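NOTA DE PRENSA

Votora abre su mesa de clasificación de piezas y presenta los lotes Haruna

Trollville, 4/2/23

Hola a todos. Me toca a mí escribir la nota esta vez, así que aviso de que va a ser larga y con más detalles de cables de los que suele pedir un periodista. Os cuento lo que estamos haciendo con el material eléctrico menudo que nos llega cada temporada: cables, conectores, solenoides, placas, todo eso que en muchas casas y talleres acaba en una caja de zapatos.

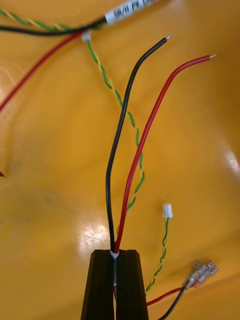
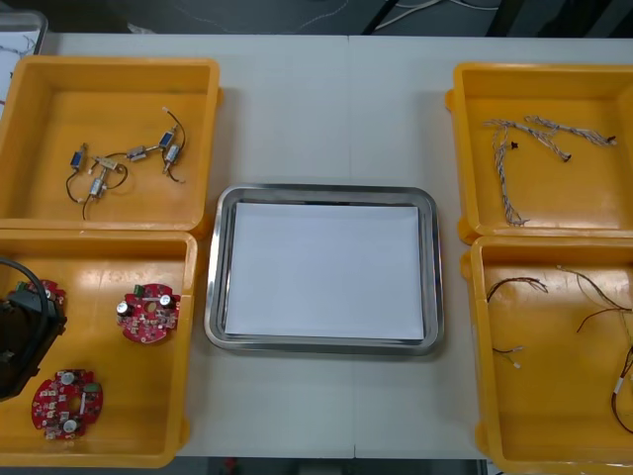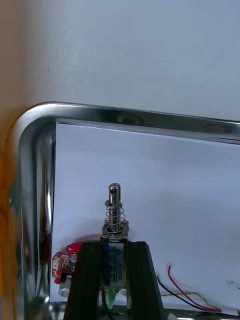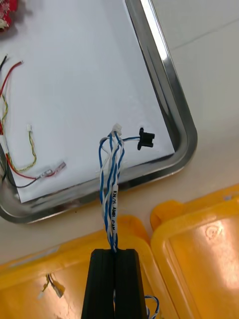
Votora · Departamento de Recuperación y Clasificación de Componentes

Empiezo por la noticia, que luego me lío. Desde hoy ponemos a disposición de escuelas técnicas, talleres de reparación y aficionados los lotes Haruna: bolsas de componentes recuperados, separados por familias y con su hoja de contenido dentro. Salimos con 217 lotes preparados, y de ellos 100 van reservados para centros de formación. El resto se puede pedir desde ya en nuestra tienda de Trollville, en el mostrador del fondo (el de siempre, el que tiene el timbre que suena fatal).

La idea nació en septiembre, cuando Jotosis, que desmonta máquinas expendedoras y equipos de oficina, nos ofreció el material pequeño que salía de sus desguaces. Yo dije que sí sin verlo. Llegó todo revuelto, un nudo enorme de hilos de colores, y me pasé la primera tarde desenredando y pensando en qué lío nos habíamos metido. Pero fui encontrando cosas buenas, ¡muy buenas!, y al final de la tarde ya tenía la mesa llena de montoncitos y unas ganas tremendas de seguir.

El sistema con el que trabajamos es sencillo y se puede copiar en cualquier sitio. Cubetas amarillas a los lados, una bandeja de acero en el centro y un papel blanco en el fondo de la bandeja. Cada familia tiene su cubeta: los solenoides pequeños van con los suyos, las placas rojas redondas en otra, los mazos de cable trenzado en otra. La pieza que toca mirar pasa a la bandeja, se revisa sobre el papel y se decide dónde acaba. Probamos antes con una bandeja sin papel y era un suplicio, el metal brilla muchísimo y un hilo fino se pierde entre los reflejos. Con el papel blanco se ve hasta el último pelo de cobre.

Me preguntáis a menudo qué trae un lote, así que aquí va con calma.

Los solenoides son mis favoritos, lo reconozco. Los pequeños, de empujar y tirar, sirven para cerraduras de maqueta, para instrumentos de percusión caseros, para mil inventos. Cada uno se prueba con una fuente de banco y se mira que el vástago corra suave. Si se atasca, fuera. Los que pasan se guardan con su cable y su conector puestos — cortar el conector para ahorrar espacio es un pecado que aquí no cometemos.

Luego está el cable trenzado, que es lo que más sorprende a la gente cuando abre la bolsa. Hay pares azul y blanco, hay pares verde y amarillo, y procuramos que salgan enteros, con los conectores que traían. Cuando un mazo conserva su etiqueta la dejamos puesta. Ahora mismo tengo delante uno con una funda blanca que pone «KN/H AMR CAN» en mayúsculas negras, y esa funda se va con él a la bolsa tal cual. A quien lo compre le puede dar una pista de para qué se usaba, y a quien no, pues le queda un cable con nombre, que también tiene su gracia.

Los hilos sueltos rojos y negros con la punta pelada van en parejas. Las puntas se repasan y se enderezan, y si el aislante está cuarteado se recorta hasta la parte sana. Los terminales planos hembra, esos plateados que se enchufan a presión, se quedan con su tramo de cable siempre que el engarce aguante un tirón con la mano. Un tirón normal, eh, que alguno se anima demasiado y luego claro.

Y las placas. Las rojas redondas con el agujero en el centro tienen su propio apartado en el catálogo y las vendemos como material de prácticas para desoldar. No garantizamos que funcionen y lo ponemos bien claro en la hoja. Sus condensadores cilíndricos vienen de maravilla para aprender a sacar componentes sin levantar la pista, que es lo primero que se estropea cuando uno va con prisa y el soldador demasiado caliente.

Leopold Bachmann, que coordina los pedidos de centros de formación, me ha pedido que incluya una frase suya y aquí la pongo: «Un alumno que ha tenido que separar un mazo de cables con sus manos entiende después mucho mejor un esquema. Queremos que el lote llegue ordenado, pero que dentro quede trabajo por hacer».

Unas cuantas cosas prácticas antes de despedirme. Cada lote Haruna se compone de 6 bolsas cerradas, una por familia, más la hoja de contenido. Los centros pueden pedir hasta 10 lotes por curso. Si alguien necesita solo solenoides o solo cable, que lo diga en el mostrador y miramos qué hay ese día, aunque no prometo nada porque la cubeta de solenoides se vacía rapidísimo.

También recogemos material. Traedlo como lo tengáis, no hace falta que venga ordenado (de verdad, nos gusta desenredar). Lo que no aceptamos son pilas, baterías ni nada que siga conectado a un enchufe de pared. Los cables muy largos, mejor enrollados y sujetos con una goma, sin nudos y sin cinta adhesiva, que deja un pegajoso imposible de quitar.

Para los medios: hay muestras del lote para quien quiera abrirlo, tocarlo y fotografiarlo con calma. Se recogen en el mismo mostrador preguntando por prensa, y Leopold Bachmann atiende las consultas sobre escuelas. Las mías, las de cables, me las podéis hacer a mí directamente en la tienda de Votora, en Trollville. Suelo estar en la mesa de clasificación, al lado de las cubetas amarillas.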